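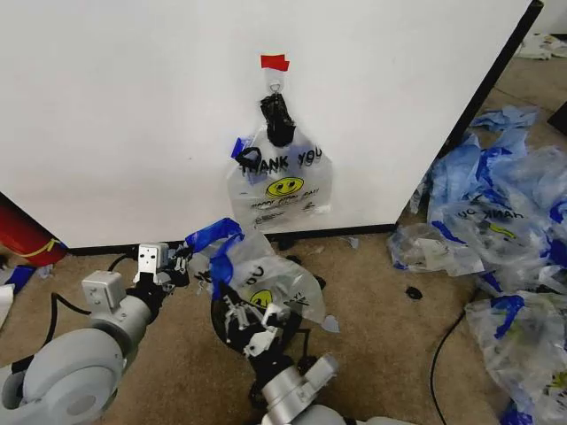

Notes on the Plastic Bag Ordinance, Three Months Before It Takes Effect

10/5/21

The city council voted last week to adopt the revised ordinance on single-use carryout bags. The measure passed with two members opposed. Retailers covered by the ordinance must stop providing thin plastic bags at checkout in January, and must charge for paper bags from the same date. As I have written on this page about local waste policy for several years, a number of readers have asked for my view of the final text. It is set out in what follows. The opinions are my own and do not represent those of the regional waste district, where I was employed until my retirement.

The ordinance applies to grocery stores, pharmacies, convenience stores, and general merchandise stores. Restaurants are exempt for takeout orders. An earlier draft would have included them, and the exemption was added in the spring after a long evening of public comment. I regret the change. A large part of the thin bag stock handed out in this city leaves by way of the takeout counter, and an exemption of that size will be visible on the sidewalks. I do understand the reasoning. Restaurant owners had a very hard year, and several of them told the council that hot soup in a paper bag is a poor arrangement for everyone concerned.

Produce bags, bread sleeves, dry cleaning covers, and prescription bags are also outside the ordinance. These exemptions are customary and I have no objection to them.

The definition of a reusable bag deserves closer attention. In the first draft, a bag qualified as reusable on thickness alone. Other cities have adopted that wording and have found stores giving out a heavier plastic bag, which customers then treat exactly as they treated the lighter one. The final text requires stitched handles and a minimum carrying capacity. Credit for this belongs to Vira Zhuravel, who raised the matter in writing at each of the 4 public sessions and brought samples to the last of them. The city attorney's office adopted her wording almost word for word.

The charge for a paper bag is set at ten cents. Stores keep the full amount. I would have preferred that a portion be returned to the city for litter removal, and I said so in my own letter. The staff report states that collecting such a small sum from each store would cost more in bookkeeping than it would bring in. I am not persuaded, but the report did at least address the question.

Customers who pay with food assistance benefits will not be charged. The same rule applies to those using vouchers from the county nutrition program.

On enforcement, the ordinance is modest. A first violation results in a written notice. Later violations carry a fine, which increases with each repetition within a calendar year. No new inspector has been funded. Complaints will be received by the code enforcement desk, which also handles tall grass, abandoned vehicles, and fence disputes. Residents should expect a slow response in the first months.

The question I receive most often concerns the curbside cart. Many households believe that plastic bags may be placed in it, and a good many use one to hold their bottles and cans. This has never been permitted here. Thin film wraps around the rotating shafts at the sorting plant, and the line must be shut down while workers climb in with knives and cut it free. During my last year with the district, the line at our plant was stopped 754 times for this purpose. Nazar Kobzar, who supervised the morning crew, used to keep the longest of the cut strands on a nail outside his office, where visiting school groups could be shown it. Bottles and cans should go into the cart loose. I have been repeating that sentence since before some of my readers were born and will go on doing so.

Clean, dry bags may be returned to the collection bins at the front of most large grocery stores. The Tkachenko market on the east side accepts them, as does the Arimum garden center, although the bin at the latter is indoors, past the registers, and is easy to miss. Bread sleeves and the wrap from paper towel packages are accepted in the same bins. Bags with food residue are not. Receipts should be taken out first.

I have been asked whether the store bins will remain once the ordinance is in force. Nothing in the text requires a store to keep one. I wrote to the council office on this point and received a courteous reply saying that staff would "monitor the situation." In my experience a bin that is no longer required by any rule will be removed the first time the floor near the entrance is rearranged. I would encourage readers who use the bins to say so to their store manager now.

A reader, Flor Cuadros, wrote to object that the ordinance takes away something she uses twice. She lines her bathroom and kitchen baskets with carryout bags and says she will now have to buy liners. This is a fair objection, and supporters of the measure have been too quick to dismiss it. Sales of small trash liners do tend to rise after a ordinance of this kind. The number of bags in use still falls by a wide margin, but households such as hers will bear a small cost that they did not bear before. In our own home we stopped lining the dry baskets altogether and rinse them out once a month — a habit my wife considers only partly successful.

As to the supply most of us already have under the sink, there is no requirement to give it up. The ordinance governs what a store may hand out. Customers may carry their groceries home in any bag they please, including an old plastic one, and cashiers have no authority to refuse it.

The council has asked for a progress report after 9 months. I have requested that it include litter counts from the creek as well as from the commercial streets, as the creek is where the bags collect after heavy rain. Lev Tkachuk has kept creek cleanup records going back many years and has offered them to the city without charge. At the time of writing he has not had an answer.

Comments on this post are open. Corrections to any statement of fact will be made in the text and marked as such. My next entry will return to the matter of the leaf collection schedule, which has been changed again.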